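Notebook, attendance coding, May

Started 9:10. Picked up where I stopped with the council minutes from Prukau. The question is still the same one: when the minutes say a councilor was "excused," does that count as an absence under the local charter, and did the clerks apply it the same way from one term to the next.

Working set is 798 sessions. Each session gets one row per member. Codes so far:

P = present at roll call
L = arrived after roll call, time noted
E = excused, reason given
X = excused, no reason given
A = absent, nothing in the minutes

I had been folding X into E. Split them again this morning. The charter says a seat can be declared vacant after missed sessions "without accepted cause," and an excuse with no reason next to it may or may not have been accepted by anyone. If we merge the two codes now we can't get them apart later without going back to the scans.

First box took until 10:40. The older minutes are typed and clean. The later ones have handwritten corrections in the margin, and in two sessions the correction changes an A to an E with no initials next to it. Coded both as A and flagged them. Need a rule for this. Proposed rule: the typed entry stands unless the correction is initialed or the next session's minutes approve it. Wrote that into the codebook as a draft, not final.

Calloway minutes are a different problem. Their clerk only records who is present, so absences have to be worked out from the membership list, and the list changes mid-term when somebody resigns. I rebuilt the list from the swearing-in notes. There is a gap between a resignation and the replacement taking the seat, and during that gap the seat should be blank, not A. Checked the earlier coding and 14 rows had it as A. Fixed them and reran the totals. One member who looked like a bad attender was out of office for most of it.

Reran the agreement check on the double-coded sessions. The disagreements are nearly all L against P. The second coder marks L only when a time is given; I had been marking it when the name shows up in a later vote but not at roll call. Going with the stricter version. It loses a few cases but anyone can repeat it.

Lunch, then the vacancy proceedings.

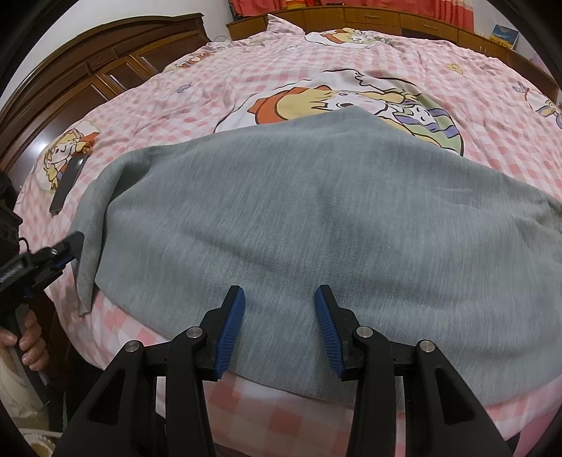
Mortimer Castellanos read the draft rule over the phone and doesn't like it. His point is that a correction approved at the next session is only approved in the sense that the whole set of minutes was voted through, usually without anyone reading them out, so we would be treating a routine vote as if it settled the member's case. He would rather keep a separate code for any altered entry and leave it out of the main count. Also wants the page reference for every one.

Fair enough. Added code C (corrected, any kind) and took the approval clause out. It means opening the flagged rows again, which I'll do from the scans and not from my own notes.

Vacancy proceedings: went through the file for 26 cases where a notice was sent to a member over attendance. In most of them the member turned up at the next session and the matter was dropped. Only 2 went to a vote of the full council. Both votes followed party lines as far as I can tell, but one roll call is incomplete, so that stays a guess for now. The notices themselves quote different absence totals than the minutes give. Possibly the clerk was counting committee meetings as well. Nothing in the charter says committee meetings count.

Software: the Stesell export drops the trailing column when it is empty, which shifts the reason field left by one. Put a placeholder in every empty cell before exporting. Old exports need to be redone -- don't use anything in the folder marked first pass.

To do:
- reopen flagged rows, recode as C with page numbers
- ask the Prukau records office for the missing annex to the rules of procedure
- check whether Calloway ever had a written definition of excused
- second coder to do the next batch blind, without my codes in the sheet
- look for committee minutes covering the two cases that were voted on

Stopped 5:20. Recoding is done up to the end of the second box.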